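Putting Away Winter Bedding and Small Soft Things
By Duygu Kılıçarslan
Updated 16 March 2025

This is the method I use when the heavy bedding comes off for the season. It covers blankets, spare pillows, and the small soft items that collect in a bedroom over the winter, such as hats, scarves, thick socks and fleece pieces. It takes an afternoon if the washing is already done.

What you need

One bed, stripped down to the bedspread
A cotton sheet or a large piece of plain fabric
Zippered storage bags, or clean pillowcases
Paper labels and a pen
A lint roller
A tape measure

Measure first

Measure the place where the bedding is going to live before you fold anything. My under-bed drawer is a Wastness, 586 mm wide and 1000 mm long on the inside, and a double blanket folded the usual way is too wide for it. Once I know the width, I fold everything to that width and let the length take care of itself. Write the numbers on a piece of tape and stick it inside the drawer so you don't have to do this again next year.

Closet shelves are often deeper than they look. Check the depth at the back too, where there may be a pipe or a strip of trim.

Wash and dry

Follow the care label on each item. Wash fleece inside out on a cool setting and leave out the fabric softener. Wool and knitted things go flat on a towel to dry. Pillows need longer than you think, so press the middle with your hand, and if it feels cool, give it another few hours.

Leave everything in the open air overnight before it goes into a bag.

Use the bed as the table

A bed is the largest clean surface in most apartments, and it is the right height for folding if you kneel. Leave the bedspread on. Big pieces go at the head end, and the foot end is for working. Spread your piece of fabric at the foot and use it for anything that sheds. Fabric with a pinked edge is good for this, as it frays less and doesn't need a hem.

Fold the big pieces

1. Lay the blanket out flat and smooth it from the center to the sides.
2. Fold it in half lengthwise, then again if it is still wider than your drawer.
3. Fold both short ends in to the middle.
4. Close it like a book.
5. Press down with your forearms to push the air out, then turn it over so the fold faces you.

Two thin blankets can be folded together. I keep a sheet set inside the blanket it is used with, which saves looking for it in June when guests come and again in the fall.

Put pillows on top of the stack and bag them last. They should not be squeezed under anything heavy. If a pillow has gone lumpy, shake it from each short end and let it rest before deciding whether to keep it.

Roll the small ones

Small fleece and knitted pieces do better rolled. Folding leaves a hard line in fleece, and on a dark color you will see it for weeks.

Lay the piece flat and run the lint roller over it. Start from the closed end if it has one, and roll loosely toward the opening. Tube shapes such as neck warmers and leg warmers can be left as they are and laid side by side like logs. Don't use rubber bands. If a roll keeps opening, tuck it inside another one.

Look at the open ends and rims while you have each piece in your hand. This is where wear shows first. A rim that has started to fray can be caught with a few overcast stitches in matching thread, and it is easier to do that now than to find it in the first cold week.

Sort into three piles as you go: keep, mend, give away. Dark pieces and light pieces go in separate bags.
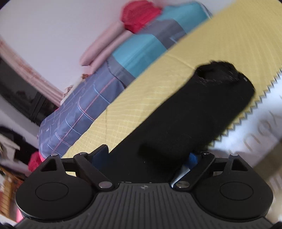
Can fleece and wool be stored in the same bag?

They can, as long as both are clean and fully dry. Put the wool in its own cotton pillowcase first so that the fleece lint stays off it, and add cedar to the wool side only.

Bag and label

Fill each bag to the top of the zipper and no further. I use Jondach bags for blankets and old pillowcases for everything else. On the label write what is inside, the size of bed it fits, and whether anything needs mending. Put the label on the short side that will face you when the drawer is open.

Heaviest bags go in first, at the back. The mending pile does not go in at all. Keep it somewhere you will see it.

When the bed is clear, shake the fabric out of the window, run the lint roller over the bedspread, and vacuum under the bed before you slide the drawer back.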